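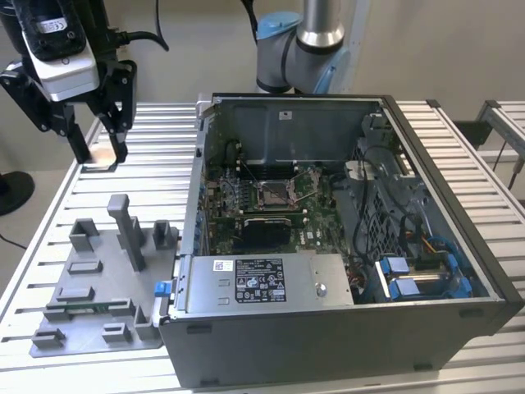 Cheuk-hei Tai's advice to anyone going to the Fekete open day was to skip the front hall and start at the benches, and I'm glad I took it. The front hall has display boards and a coffee stand. The benches are where the computers get opened, and the open day at Biltamport is the only time visitors are let in to see them.

I went on 28 August 2019. The building is at the far end of the Skuswood industrial park, past the tire place, and the parking lot was full by the time I got there, so I left the car on the grass with everyone else. Entry is free. You sign a sheet, get a paper badge, and are asked to keep drinks out of the work area. My badge was number 70.

Fekete takes in used office desktops, mostly from companies replacing a whole floor at a time, and either gets them ready for resale or strips them for parts. Last year 3,910 towers came through the door. The guide said 2,000 of those were sold on as complete computers and most of the others went for parts. Laptops are handled at another site and were not part of the tour.

The intake shelves come first. Towers stand in rows with a paper tag taped to each one, and the tag stays on until the machine leaves the building. Dust is blown out in a side room with a loud extractor. We were not taken in there, but we could hear it the whole time. After that, each case goes to a bench, is laid on its side, and has the side panel taken off.

I had pictured rubber mats and wooden tables. The bench I spent most of my time at has a top made of slotted aluminum, with a tower lying open on it and a gray tray of holders to the left.

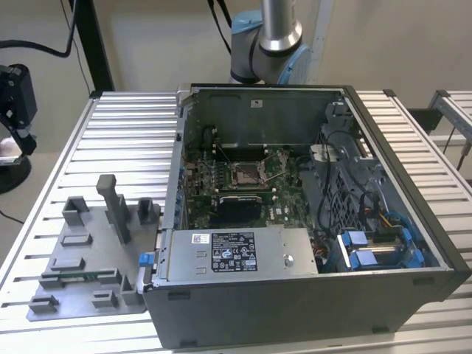
Open tower with the CPU socket empty and its lever raised.

I have built a few computers at home and still learned something from looking at an office machine from above with time to spare. The power supply takes up a good piece of the lower part of the case. The drives sit in bright blue carriers, and there is more blue at the edge of the case, where a release tab sticks out by the power supply. A lot of office towers use color this way. The guide called them touch points, and said that on most models the colored pieces are the ones you are meant to push or pull by hand.

The order of work was explained on a sheet at the end of the row. Memory is taken out and tested by itself. The cooler is lifted off and the old paste is cleaned away. The processor comes out last, and its socket is checked under a magnifier before anything goes back in. A bent pin in a socket usually means the board goes to the parts side. One person in our group asked whether pins can be bent back. They can, the guide said, but only one bench does it, and only for boards that are hard to replace.

The trays interested me more than I expected. At home I put parts on a folded towel or in the lid of a box, and I have lost more than one screw that way. On the gray plate each part has a place of its own. The memory goes between two small end holders, and the processor has a shallow pocket with a raised lip. You can see the print lines on the surface if you get close. Indeck has a table in the front hall with trays of a similar kind, priced higher than I wanted to pay, though the man there was helpful and let people try fitting parts into them.
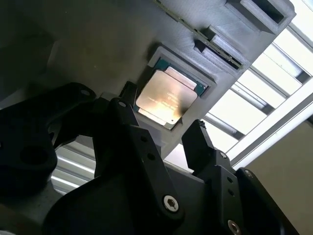

Why not leave the chip in its plastic clamshell until you need it? That was a question from the back of our group, and a fair one. The guide's answer was that a clamshell has to be opened with two hands and put down somewhere, and then you have a lid in the way as well. With an open pocket the chip can be picked up by its edges and moved straight to the socket. For storage and shipping they do use clamshells.

She also passed around a dead processor so people could look at the metal lid — the heat spreader — and feel how little it weighs. Several children had a turn. There was a short talk on cleaning one, which comes down to a lint-free cloth, some alcohol, and wiping in one direction.

After the talk we were free to go back along the benches. I returned to the same one for a longer look at how the cables run. Black cables loop over the inside of the case near the drive cage, and a small bundle of colored power wires runs by the blue carriers. I tend to tie everything down tight at home, and then have to cut it all loose to change a drive. 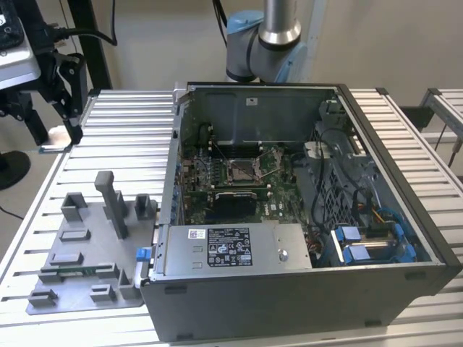 Bleddyn Phillips thought the wiring was the best argument for buying used office computers: the cables are cut to length for the case, and you can get at most parts with no tools at all. I agree about the tools. The cables are fine until you want to add something the maker didn't plan for, and then you are shopping for adapters.

The sales room is by the exit. Complete towers were on the left and bins of memory and drives on the right, all tested and labeled. I bought 2 memory modules and a bag of case screws. Bring cash, as the card reader was down when I paid. The coffee stand closes before the benches do.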